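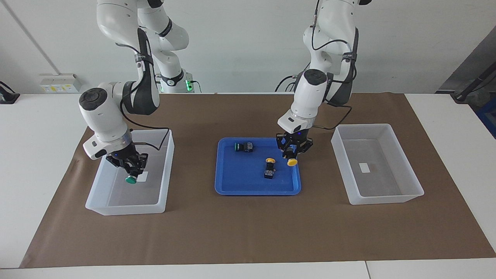

By Manolis Tzanetos, Junness
Tuesday, February 26, 2019

People keep asking me when they can have a robot that tidies the kitchen. Not yet, sorry! But sorting push-buttons, greens in one bin and yellows in the other? That one we're getting on with, and today I'm happy to say Junness is starting a trial of our two-armed sorter, Xavier, with the parts shop Lendum.

It's a dull job and I've done plenty of it myself. Lendum gets through 3,000 buttons in a busy week, tipped out of mixed trays by hand. Xavier takes a green in one gripper and a yellow in the other, and each arm has its own bin to look after.

Is it as quick as a person? No, and I wouldn't trust it with your cutlery drawer either (forks are horrible, they tangle). We spent all of January just on buttons lying on their sides.

The trial runs for 30 days on one bench. If you've got a fiddly sorting job of your own, ring the Junness office and ask for me.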